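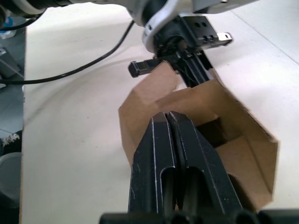
Angeliki Kontogiannis fragt, warum man zwei Arme braucht, um einen Karton zu falten, wenn ihre Leute im Versand das mit einer Hand und dem Knie machen. Die Frage kommt in fast jedem Gespräch über den Besex Doppelarm, meistens vom Packtisch. Eine Klappe, die nicht gehalten wird, federt zurück. Ein Mensch merkt das und drückt mit irgendetwas nach, ein einzelner Greifer hat dafür nichts frei. Deshalb liefern wir die Station nur als Paar.

Besex Doppelarm, Station für Packtisch und leichte Hausarbeit
Artikelnummer 3577
Hersteller: Girnon
Stand der Angaben: 10. Juli 2024

Was die Station heute kann

Unbedruckte und bedruckte Faltkartons aus einwelliger Wellpappe aufrichten, Klappen einlegen, Karton zum Verkleben bereitstellen. Bei Kartons aus einer Charge und mit gleicher Zuführung läuft das im Versand ohne ständige Aufsicht. Im Abnahmelauf vom Februar bei Cladmont wurden 1.000 Kartons vorgelegt, bei 163 davon musste jemand eingreifen. Die häufigste Ursache waren innere Klappen, die sich übereinandergeschoben hatten.

Was sie noch nicht kann

Geschirr, nasse Wäsche und alles, was sich beim Anheben stark verformt, geben wir nicht frei. Handtücher faltet sie in der Vorführung, für den Alltag ist das zu langsam. Wer eine Maschine für den Haushalt sucht, sollte mit dem Kauf warten. Für eine Werkstatt oder einen kleinen Versand mit immer gleichen Kartons lohnt sich ein Probelauf – mit eigenem Material, mitgebrachte Musterkartons sagen wenig aus. 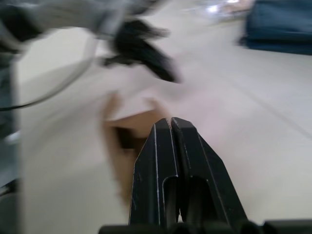
Parallelgreifer mit schwarzen Fingern, fast geschlossen.

Greifer und Verschleiß

Jeder Arm trägt einen Parallelgreifer mit zwei Fingern. Kratzer auf den Fingerflächen beeinträchtigen die Funktion nicht. Getauscht wird, wenn die Spitzen nicht mehr plan schließen. Ersatzfinger gibt es nur paarweise, der Wechsel dauert mit dem beiliegenden Schlüssel wenige Minuten. Danach bitte neu einmessen.

Aufstellung

Heller, matter Tisch ohne Kante im Arbeitsbereich. Kabel so verlegen, dass beide Arme den vollen Weg fahren können. Die Station wiegt ohne Tisch 31 kg und wird zu zweit gehoben.

Lieferumfang

Zwei Arme mit Greifern und Handgelenkkameras
Steuerung mit Netzteil
Ein Satz Ersatzfinger
Not-Halt-Taster
Einweisung vor Ort, ein Tag

Probelauf und Angebot über Theano Koutsoukos, Vertrieb Chrysikopoulos. Bitte Kartonmaße, Wellenart und die gewünschte Stückzahl pro Schicht angeben. Fragen zur Wartung beantwortet Jerome Calimlim.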